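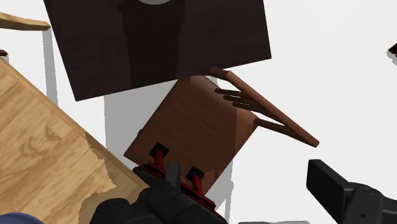

Brown wooden chair on the white floor, between the dark tabletop and the light one (simulated view).

Notebook, parcel inspection bench, August

Started 7:40. Darlene Tremblay dropped off the second batch of X-ray scans from the Pliluvside mail hall. With these the set stands at 3,083 scans. 2,376 of them have been opened and checked by hand, so we know what was in the box. The rest were only screened and sent on, and I am keeping them in a separate folder until we decide if they are any use for the reptile work.

Main job today was live animal parcels. We have 125 confirmed, nearly all reptiles, a few frogs, one box of tarantulas. Went through the lizards first. Small geckos in cloth bags are the worst. The body hardly shows, and when the bag is packed among shoes or toys the spine looks like a seam or a zipper. Snakes are easier when they are coiled in a tub, harder when they are pushed inside a stocking and knotted.

Flerkent viewer, settings used:
Contrast at the default for the first pass, then one step up.
Edge filter off. It makes the ribs look sharper but also brings up every staple.
Both angles open side by side.

With the second angle on, I found two geckos I had marked as "toy, plastic" last time. Fixed the labels and put my initials by them. Darlene wants every changed label written down with the old one kept, so the change list is now a sheet at the back of the binder. Please use it.

Ikeda sent notes on the test parcels. He would like the dummy snakes made from chicken bones in gelatin to be replaced, as they dry out and the scan changes after a few days. I agree. The ones from the cold room looked fine, the ones left on the shelf had pulled away from the tub wall and left a dark gap all round. Threw out four. Will ask about the resin kind.

10:15. Belt stopped with a parcel halfway in. Same fault as before, the rear curtain strip had folded under the roller. Cut the strip shorter by a thumb's width and it ran clean until lunch. Have not logged a service call yet.

Afternoon, ran the Proltusell alert software over the hand-checked scans. It takes up to 2 seconds a scan, slower on the big cartons. It caught the coiled snakes well. It missed most of the bagged geckos and it flagged a lot of garden hose. Hose, phone chargers and one string of sausages. I want to see the hose scans again before anybody changes the threshold, there are differences in wall thickness that a person can see easily enough.

Air holes: Darlene says the officers in the hall go by these as much as by the scan. Pinholes along a taped seam, or holes punched under the label. We do not record them at all at present. Added a column for it. Old parcels will have to stay blank unless there is a photo of the outside.

To do
Order curtain strip.
Resin dummies, get a price.
Relabel the frog boxes, three different names in use for the same thing.
Send hose scans to Ikeda.
Return the empty crates to Pliluvside with the next van.

Stopped 4:50. Scanner off, key in the drawer.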